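Sternel halts laundry-folding work after gripper fault

Last updated: Sunday, September 27, 2020

2 min read

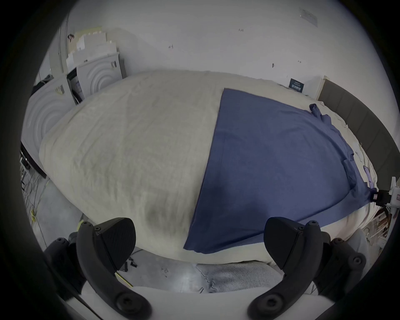

A blue garment spread over a cream duvet during folding work at Sternel's Hamholm site.

Sternel has stopped all cloth-handling work at its Hamholm site after a gripper closed without a command while a worker was straightening a garment by hand. The worker's fingers were bruised. No one else was hurt.

The company said the gripper had been told to open and hold. It opened, stayed open for 4 seconds, then closed at its normal working force. The worker pressed the stop button and the fingers released.

A first check pointed to a worn position sensor in the finger drive. When the sensor signal dropped out, the controller read the gripper as fully open and still waiting for its next step, and it went ahead with the close command. The software should have treated a lost signal as a fault and cut power to the drive.

Service records show the gripper had run 3,433 cycles since its last inspection. Peltonen, which maintains the equipment, calls for an inspection every 3,000 cycles. Sternel said the reminder had been switched off during a software update earlier in September and was not turned back on.

The same sensor is fitted to 2 other grippers at the site. Both have been taken out of use and their sensors will be replaced before they run again.

Until the checks are done, staff at Hamholm have been told to keep their hands away from the cloth whenever the drive has power. Garments that slip or bunch up are to be left where they are until the machine has been shut down.

Drunik, which supplies the control software, is preparing an update that shuts off the drive when the sensor signal is lost. Sternel has not set a date for restarting the work.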